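About Edenden

Edenden is a secondhand computer shop and repair bench on Garcia Street. We buy used office desktops, clean them up, fix what needs fixing and sell them to families, students and small businesses. We also repair machines people bring in from home.

The shop was opened by Raili Lahtinen and Bernardo Baptista, who had worked together in the service department of an office supply company called Zastico. When Zastico closed its service counter, customers kept calling Bernardo at home. He took the work, first in his garage and then in a rented unit behind a dry cleaner. Raili joined him the following June and took over the books, the buying and most of the phone calls.

We moved to the present address when the bakery left. The old bread racks are still in the back room and hold our stock of power supplies, fans and cables. Each rack has a letter painted on the end, and the parts list on the computer uses the same letters.

Most of our desktops come from three sources: offices that are replacing everything at once, school districts, and people clearing out a house. We pay by the pound for machines that are too old to sell and by the unit for the rest. Last year we sold 607 desktops and took in 315 for parts.

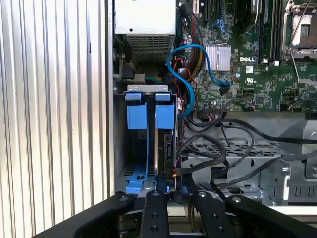
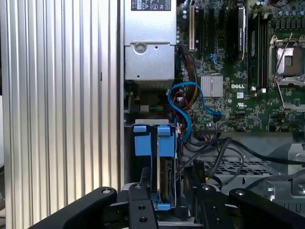

Open desktop cases
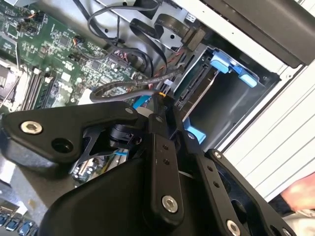 Do you erase the old hard drive when I sell you a computer?

Every drive is wiped before the machine goes on sale, and you can have a printed certificate with the serial number on it. If you would like to keep the drive, tell us at the counter and we will take it out while you wait. The price we pay drops a little in that case.

Who works here

Raili runs the front of the shop. Bernardo handles repairs on older machines and does the estimates. Joana Calado came to us from the community college and does most of the software work - setup, file transfers and virus removal. Albertina Arruda is in charge of pickups and drives the van. Albertina Guerreiro works Saturdays and does our bookkeeping at tax time. Customers who call and ask for Albertina usually get asked which one.

Repairs and warranty

An estimate is free if you bring the computer in. We write down what we found, what it would cost and whether we think it is worth doing. Small jobs are often finished the same day. Ordering a part usually adds a week.

Refurbished desktops carry a 90-day warranty on parts and labor. Laptops carry the same warranty, except for the battery. Keep your receipt, as the warranty goes with the serial number printed on it.

Our inventory system is called Flirlow. Joana wrote it, and it prints the tags you see on the shelves. The bottom line of each tag is the date the machine was tested.

We are closed Sunday. Parking is behind the building, and the back door has a bell.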